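Wanted: A Line Cook Who Reads the Ticket

Tveit is a restaurant with 28 seats, one dining room and a kitchen that was designed, as far as I can tell, by someone who had only heard kitchens described. We are looking for a line cook to start as soon as you can get here.

You will work the hot side with me and one other person, four nights a week, and share Saturday prep with whoever loses the argument. The menu changes when the fish does. We braise a lot, we pickle nearly everything, and we make our own bread, which means somebody has to come in early and it will sometimes be you.

What I'd like from you: two years on a busy line, a knife you sharpen yourself, and the ability to say "behind" loudly enough that I don't end up wearing the stock. Culinary school is fine. So is having learned from your aunt. I don't need to hear about your philosophy of food in the cover letter, and I promise to keep mine out of the walk-in.

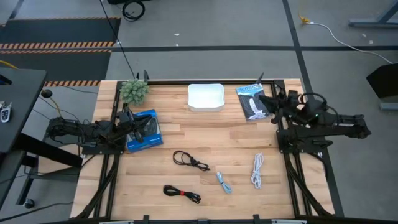

Maj-Britt Bråten

The money, because you scrolled down for it. We pay hourly, a few dollars above what the bigger places in Naresport are offering, and tips are pooled and split evenly with the front of the house. Health coverage begins after 3 months. You get 14 paid days off a year, plus the week in September when we close so that I can sleep. Staff meal is at four, sitting down, with plates. If you skip it to finish your mise en place I will be rude to you.

What the job is not: a path to television. A critic came once and wrote 400 words, most of them about the parking. We have no chef's table. We do have a tasting menu, but only for the regulars who won't stop asking, and it is mainly the regular menu in a fancier order.

We don't do unpaid trials. If your application looks good, I'll ask you in for one paid shift. You'll cook two things from our menu and one thing you like to eat at home. Please don't make risotto. I have had enough risotto from nervous people to last me.

To apply, send a resume and the phone numbers of two people who have worked next to you on a bad night. Mail or drop it off at the back door on the Naklow side between two and four. Knock hard, the hood fan is older than I am. Applications close 3/20/26, and everyone who writes gets an answer, even if it's a short one.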